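On Clearing the Long Table

It is the policy of this household that the long table be returned to good order before the end of the year. The table is used for meals, for correspondence and for whatever drawing or writing is under way, and by September it had ceased to be fit for any of these. The present entry records what has been done so far, and what remains.

The checked cloth is to stay. It was bought in Stornley when we took the house, and the squares have proved of practical use: a parcel can be measured against them, and a card can be set down straight.
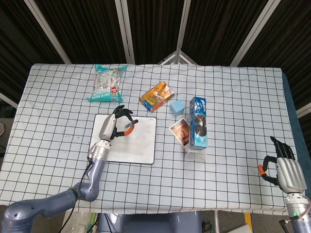
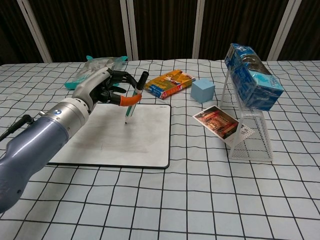

The long table and its checked cloth, with the light blue cube in both views.

The articles on the table were considered under two headings, namely those which are eaten and those which are not. The tall blue box of biscuits falls under the first. It has been given the clear stand, where it takes up very little of the cloth, and it may be seen from the doorway by anyone who wishes to know whether there are any left. The small picture card with the white border has been placed against its side. Annunziata Santoro has asked whether the card might be framed. The matter has been noted and no decision has been taken.

The snack bag in its silvery wrapper and the smaller box with the blue stripe are permitted at the table until the holidays. After that date they will be moved to the kitchen cupboard, second shelf, with the tea.

Under the second heading come the whiteboard, the marker and the coloured pencils. The whiteboard is laid flat on the cloth when somebody wishes to write on it. It carries a grey haze from earlier rubbing out, most of it on the lower half, and a dry cloth has not been sufficient. Corrado Caputo recommends a little soap and warm water, applied sparingly and wiped off at once. Fatima Dlamini prefers to replace the board altogether. I am inclined to try the soap first -- a new board of the same size was priced at 40 in the Stamgate shop, and the money is better spent on lamps.

The coloured pencils will be kept in their flat box. A previous arrangement, under which they stood in a jar, was discontinued after Timothée Rey knocked the jar over twice in one week and the points suffered accordingly.

With regard to the light blue cube, I have received several requests that it be put away. It will remain. It holds down post when the window is open, and Inga, our cat, has so far shown no interest in it.

Readers who wrote in after the last entry, on the hall cupboard, will wish to know the final position. The cupboard gave up 107 items, of which over 40 were odd gloves. The gloves have gone to the charity shop in Nadirden, which accepted them with some reluctance.

The following work is outstanding. The chairs are to be re-covered. The cloth is to be washed and pressed, a task which Samuele Marino has agreed to undertake on condition that he is not also asked to do the curtains. The drawer beneath the window has yet to be opened -- its key is believed to be in the drawer.

A further entry will be published when the chairs are finished.

Posted 2024-12-11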